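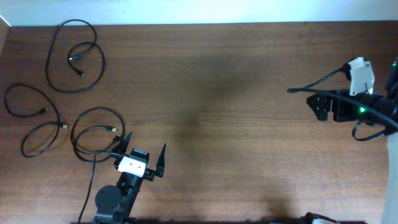

Minutes of the Cable and Desk Tidy Meeting, Canley Workroom, 9 January 2020

1. Welcome and last minutes

The chair welcomed everyone back after the break and thanked those who had brought the leftover holiday cookies, which went around twice. The December minutes were agreed with one small change: the room booked for the spring swap is at Dunmore, and not upstairs as written.

2. The cables

We spent a good long while on this, longer than the agenda allowed, but it was time well spent and there was plenty of good humor. The drawer was sorted in December and came to 145 leads in all, of which 29 have gone into the bag for recycling. The black USB ones are still the trouble, as they all look alike once they are out on the table. It was agreed to lay them out one at a time in loose coils, with both ends showing, and to put a paper tag on each before it goes back in the drawer. Several people spoke up for loose loops over tight winding, and one member told us at some length (and very nicely) about a lead she had ruined by wrapping it around her hand every evening for years. Tags will be bought in a pack of 50 from Stelard and we will see how far they go.

Action: tagging to be finished before the next meeting. Anyone with a spare evening is warmly invited.

3. Plugs and adapters at the desk 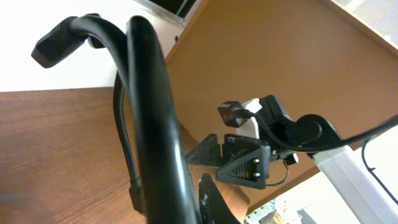 Plug and adapter at the wooden desk, item 3.

There was a kind but lively talk about whether plugs should be kept up under desks or down where everybody can reach them. Some of us have knees that do not care for crawling. Others felt that a clear desktop is such a pleasure to sit down to that it is worth the bother. In the end we settled on leaving things as they are until the spring, with any dangling wire to be gathered up with a soft tie. Please do not use tape, which leaves a sticky mess on the wood that somebody then has to scrub off.

Action: soft ties to be added to the Stelard order.

4. The table top

It was noted that the wood deserves a bit of care. Dry cloth for everyday dust, a barely damp one for anything worse, and no mugs without a mat, please! The Kutine leaflet on wood care will be copied and left by the door.

5. Questions from members
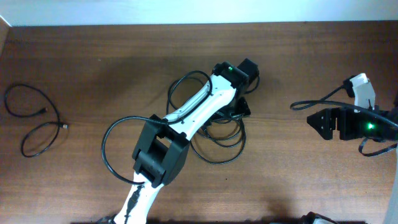 A member asked: What should we do with a lead when we don't know what it belongs to?
Reply: Tag it with the date, put it in the "unknown" box, and if it hasn't been claimed by the spring swap it can go to a new home there.

6. Any other business

The sign-up sheet for Dunmore is open. Cookies again next time, if anyone feels like baking.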